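2024-02-28
Cell 2, grasp planner and wrist perception. Entry by Lina Khoury.

Carried on with the changes to the grasp candidate ranking that Urho and I sketched on the whiteboard last week. Running branch rank-v2 against the Saltell controller, stock firmware. The external camera and the wrist camera are both publishing. Toys on the table, small ones, mixed shapes and colours.

Morning: time offset between the wrist stream and the joint states. Venla had reported that the segmentation masks from the wrist view land beside the objects when the arm is moving and line up again when it stops. I replayed her bag from Monday and plotted the mask centroid of one stationary object against wrist velocity. The error grows with speed, so it is a stamping problem and the hand-eye calibration can be left alone. The driver was stamping frames on receipt and the joint states are stamped at source. The offset came out at 80 ms. Put it in the config as wrist_cam.latency_ms with a note on how it was measured. It wants to be a measured value at start-up eventually. For now it is a constant, and anyone who changes the exposure mode should measure it again.

With the offset in, masks stay on the objects at half speed. At full speed there is still some smear, which I put down to motion blur and did not chase.

Also found that the transform lookup was silently falling back to the latest available pose whenever the requested stamp was missing from the buffer. That fallback has been in since October (my commit, unfortunately). It now raises, and the planner drops the frame and waits for the next one. Buffer length increased to 3 s.

Late morning: mask merging between views. The merge takes masks from the external camera, projects them to the table plane and matches them to the wrist masks by overlap. It fails in two ways. Items touching one another get merged when their hues are close, and an item sitting on or in another one is projected to the wrong place on the plane, the height being ignored. The second is the worse of the two, as the planner then aims the fingers at the rim.

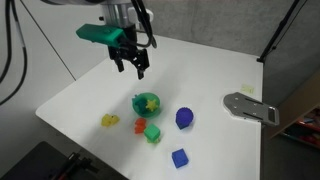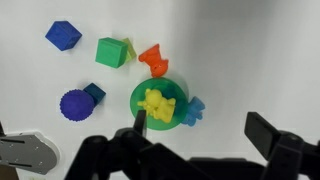

Height fix: instead of projecting straight to the plane, the merge now samples depth inside each mask, takes the median and projects to that height. Translucent plastic gives poor depth, with holes in the middle of the mask and a halo at the edge. I erode the mask by a few pixels before sampling and reject it if fewer than 1,000 valid depth pixels remain at full resolution. Rejected masks go to the planner flagged as no_height and are only offered as top-down grasps at reduced speed. Sointu would prefer they were not offered at all. Left it as a parameter, default on.

Ranking: the old score was a weighted sum of antipodal quality, clearance and reachability. The trouble is that a grasp with excellent antipodal quality can outvote a clearance that is nearly nil. In v2 clearance is a hard gate first and the sum is taken over whatever passes. Clearance is checked against the swept volume of both fingers from pre-grasp to close, with the linkages included. Before this only the fingertips were in the collision model, so anything taller next to the target was ignored. Marjatta supplied the simplified meshes. They are in tooling/meshes, units are metres (the first set was in millimetres and produced a gripper bigger than the building).

Planning time went up as expected. Most of it is the swept volume check being run on every candidate. Moved the reachability test in front of it, as that one is cheap and throws out a good share of them. Now 18 ms for a typical request on the cell PC. Acceptable.

Afternoon: ran the pick loop with logging on. Behaviour is plainly different from v1. It goes for isolated items first and leaves the crowded ones until their neighbours have gone, without any explicit ordering rule. Two stops worth recording:

a) Planner returned no candidates on a target with open space on one side. The gate was testing both yaw solutions and failing the target if either was blocked. Logic error, any() and all() swapped. Fixed, with a regression test added from the logged request.

b) Controller refused a trajectory with a joint 6 limit error. The yaw solution picked was valid but on the wrong side of the wrap. Added a penalty for distance from the current joint 6 angle. This belongs in the motion layer. Urho agrees and has it on his list.

Compared notes with the Sistemdale people by phone. They run the same controller and use a hard gate as well, with a larger margin. They also retry with the margin reduced if nothing passes. I would like to see our failure log first before copying that.

Open items:
- latency measurement at start-up (me)
- joint 6 wrap in motion layer (Urho)
- no_height default, decide with Sointu
- erosion radius is in pixels and should scale with distance
- replay Venla's remaining bags through rank-v2 with the new offset

Branch pushed, not merged. Logs are on the cell PC under the usual path, config snapshot alongside.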